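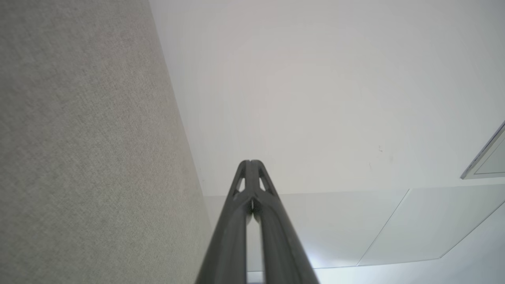 4. Choosing chores for the arm

This section covers which jobs the Rivance arm can be given at the end of basic set-up, which jobs it can attempt with a person in the room, and which it should not be given at all. Complete Section 3 (power, mounting and network) first. The steps apply to the home and light-shop versions. Where they differ, a note says so.

4.1 What to expect

The arm handles repeated pick-and-place work well when the object is rigid, dry and lighter than the payload on the rating plate. It is much less dependable with cloth, bags, cables and anything transparent. It does not know that a task has gone wrong unless the fault shows up as a force reading or as a missing object in the wrist view. A cup set down on its side counts as a cup set down.

In our own trial runs with firmware 4, Hanna Polishchuk's test group ran 300 attempts at clearing a laid table of mixed dishes. The arm finished 101 of them with no help. Most of the others stopped for a person to free a stacked bowl or turn a fork. Owners who expect a cleared table every evening will be disappointed. Owners who want plastic cups moved from one rack to another can leave the arm to it for most of an afternoon.

Job classes used in the Cekarell app:

Class A — may run with no one in the room. Moving rigid items between fixed trays, pressing a marked switch, carrying parts to a scale.
Class B — a person must be in the room. Table clearing, loading a dish rack, wiping a flat surface, sorting small hardware.
Class C — not supported. Folding laundry, cutting, ironing, handling hot pans, anything involving pets or children.

CAUTION: Do not relabel a Class C job as Class B to get past the app warning. The force limits are set by class and will be wrong for the job.

4.2 Checking the fingers

The fingers supplied are the two-finger type with open struts near the tip. They bend around an object when closed, so they accept a range of shapes but hold thin flat items poorly.

1. Press the stop button and wait for the status light to turn amber.
2. Bring the fingers together by hand until the tips meet.
3. Look along the gap from the wrist end. The tips should meet evenly, with neither finger ahead of the other.
4. Check the struts around the openings for cracks or trapped crumbs. Clean with a damp cloth. Do not use solvent.
5. Open the wrist view in the app. Both fingers should rise from the bottom of the picture. If one is missing, the camera bracket has turned and must be reset as described in Section 3.

NOTE: Pale walls and glossy white panels give the wrist camera little to measure against. If the arm hesitates when facing one, place a Magalhães marker card near the work area and repeat the check.

4.3 Teaching the first job

Start with a Class A job, even if the arm was bought for something else.

1. Clear the work area and place one object on the pickup tray.
2. In the app, select New job, then Class A.
3. Guide the arm to the object, close the fingers, and lift it a hand's width.
4. Guide the arm to the drop tray and open the fingers.
5. Repeat until the app shows 13 accepted demonstrations. Move the object slightly each time.
6. Select Trial and let the arm run the job at low speed. Keep one hand near the stop button.
7. If the trial passes, set the speed to Normal. If it fails, delete the last demonstrations and record them again.

CAUTION: Low speed is not safe speed. Keep hair, sleeves and cords clear of the elbow joint during trials.

4.4 Partitions and nearby surfaces

The arm plans around surfaces it has mapped. Fabric-covered screens are often mapped short at the edges.

1. Run Map surroundings with all doors and drawers closed.
2. Compare the map with the room. Pay attention to the straight edge of any screen or divider.
3. Where the map stops short, add a keep-out zone in the app.
4. Run the map again whenever furniture is moved.

Shop version only: if a Brulletex guard is fitted, mark it as a fixed surface. Do not use a keep-out zone for the guard, as the two settings conflict and the arm will refuse to leave its rest position.

4.5 When a job stops

A single tone means the arm has lost the object. Replace it on the tray and select Resume. Two tones mean a force limit was reached — do not select Resume until the cause has been found. Three tones call for a restart, followed by the finger check in 4.2.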